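Brollden cable fault

The Brollden cable fault was a recurring failure in the bin-picking cell at Brollden, a small robotics workshop attached to the Birkeo engineering school. It came to light one October, when an arm working over a metal bin stopped partway through a pick and would not start again until the power had been cycled. The fault is remembered fondly (if that is the word) by people who teach cell design, as it took so long to find and so little to mend.

Background

The cell was built to try out Palomino, a grasp-planning program which chooses where a gripper should take hold of mixed objects lying in any old order. Its test set was made up largely of toys and other oddly shaped things, and the arm moved them between two bins, one behind the other. Air and signal lines ran down the outside of the arm to the gripper in a loose bundle, with enough slack for the wrist to turn.

The fault

The arm had managed 780 picks without complaint before the first stop. After that the stops came in clusters, nearly always when it was reaching low and close to a wall. The log showed only that the gripper's closing signal had been lost, and suspicion fell first, and quite unfairly, on Palomino. A good many evenings were spent on the software before anyone thought to look at the wiring. 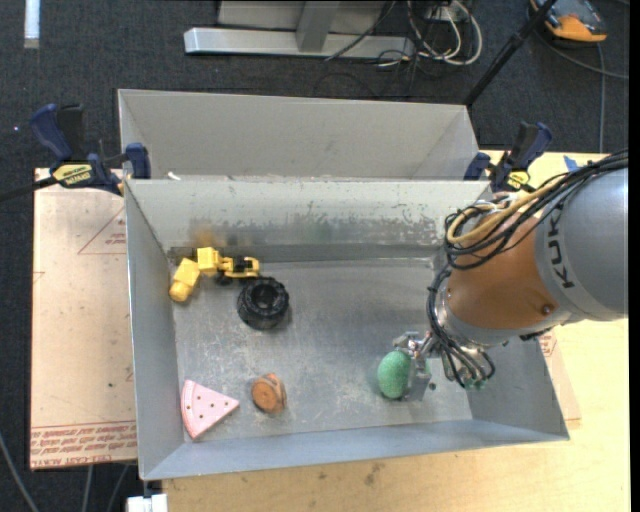 The trouble lay in one signal wire near the wrist, which had been bent back and forth until the copper parted inside its sleeve. With the wrist in most positions the broken ends still touched, and everything seemed perfectly well. In a deep reach they drew apart, and the controller did as it should and halted the arm. Some 400 picks had been logged between the first stop and the discovery.

Repair and later practice

The wire was replaced with a more flexible one from Vasel, and the bundle was tied back at two further points so that no single stretch took all the bending. The repaired cell then ran for 1118 picks before its next planned check, with no loss of signal. Brollden now inspects the lines every 6 weeks, with the arm locked off and the air supply vented, and a worn sleeve is treated as reason enough to change the whole line.

See also: Bin picking; Cable management; Protective stop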